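Cullby Self Storage: frequently asked questions

Reading time: 2 minutes

How do I book a unit?
You can book online, by phone or at the front desk in Cullby. We ask for one form of photo ID and a proof of address. If you are booking for a business, bring a letter or invoice with the company name on it.

What is the smallest unit you have?
Lockers start at 34 square feet of wall space, stacked two high. Most people clearing a spare room take a locker first and move up if they need to. You can change size at any time and we work out the difference by the day.

Is there a deposit?
Yes. The deposit is £200 for any unit and is paid back within two weeks of you moving out, as long as the unit is empty and swept.

When can I get in?
The gate opens at 6 am and shuts at 10 pm, every day of the year. Your code works at both Cullby and Tarkitby, but your padlock key only fits your own unit. If you lose the key, ask for Widad Qaisi or Georges Najjar at the desk. We will need to see your ID before we cut the lock.

What should I pack things in?
Boxes with firm sides and a proper lid. Cardboard is fine for a few months. For longer stays we suggest plastic, as it doesn't sag when stacked. Bin bags tear and are hard to pile up, so please keep them for bedding only. Put the heavy boxes at the bottom and leave a gap at the back wall so air can move.

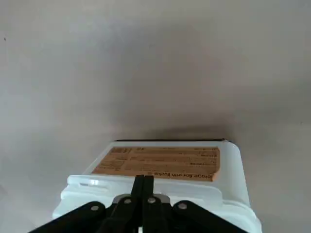
Category: Packing and boxes

Do you sell boxes?
Yes, at both desks. Cardboard boxes come flat and you can return unused ones for a refund if you have the receipt. Plastic boxes can be bought or hired by the month. Hired boxes must come back with their lids.

How should I label them?
Write on the short side and on the lid. A number and a list kept at home works better than a long note on the box.

What can't I store?
Food, plants, animals, paint, gas bottles, petrol, fireworks and anything stolen or illegal. Mowers must be drained of fuel first. Tyres are allowed, up to one set per unit.

Are my things insured?
Not by us. You can add cover when you book, or show us a policy of your own that names the site.

How do I leave?
Give us 14 days' notice in writing. Email is fine. Take your padlock off on the last day, or we will go on charging you.

Prices and opening times checked 28 June 2021. The Tarkitby desk is closed for building work in July, but the gate will work as normal.

We use cookies to remember your site and unit size. Accept | Manage settings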